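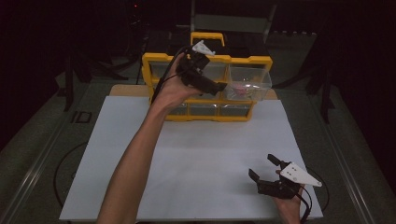 Grerden opens repair room in old library

22 May 2018

The town of Grerden has opened a free repair room on the ground floor of the old library. Residents can bring small household things, such as lamps and toys, and fix them with help. The town paid 3,000 euros for tools and shelves. "Many people throw away a thing which needs only one screw," said Sinéad Duggan, who leads the project. The room is open until 8 in the evening and will close for two weeks in August.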